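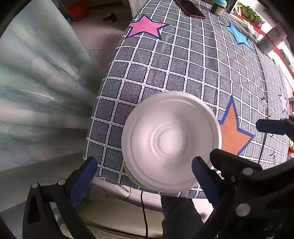

Chapter 7
Can It Clear the Table Yet?

My aunt asks me this every November, when the whole family is over and the sink is full. She knows I work with robots and she wants to know when one of them is going to take over her kitchen. I used to launch into a long speech about progress. Now I say "some of it," and then I dry the glasses.

This chapter is my attempt at the long speech, only with better examples (and you can put it down whenever you like, which my aunt could not).

Let's start with something really dull: a disposable plate. Pick one up off a stack, carry it across the room, set it in front of someone. You've been able to do that since before you could tie your shoes! Now give the job to two stiff fingers with soft pads on the ends. A foam plate weighs next to nothing, so lifting it is easy. Squeeze too hard, though, and it buckles. Squeeze too gently and it swings around between the fingers like a door on a hinge. And plates love to come off the stack in pairs, which you notice with your fingertips and a simple gripper doesn't notice at all.

When Larysa Koval and I ran our first table-setting trials at Skonelel, we gave the arm 74 tries at taking a single plate and putting it down flat. I'd promised her it would be a short afternoon. It managed 17. Most of the failures were double plates, a few were cracked rims, and one plate ended up behind the radiator, where I believe it still is.

Larysa's fix was cheap. She swapped the hard fingertips for rubbery ones and had the arm grip the plate near opposite edges, then give it a little shake before moving off. The second plate usually dropped away. We didn't touch the software for the fingers beyond that, and I was slightly annoyed at how well it went.

So is that chore solved? On our table, with our plates, almost. Change to paper plates and we were back to square one. Add a patterned tablecloth and the camera started finding edges that weren't there. Toon Claeys, who has spent years on shop-floor packing lines, thinks we make life hard for ourselves by starting in the home. In a factory you can ask for every tray to arrive the same way up. Try asking that of a birthday party.

In the next section we'll take the plate job apart into seeing, reaching, gripping and letting go. We'll do letting go first, as it gave us the most trouble. Keep a disposable plate nearby while you read, and try picking it up with 2 spoons.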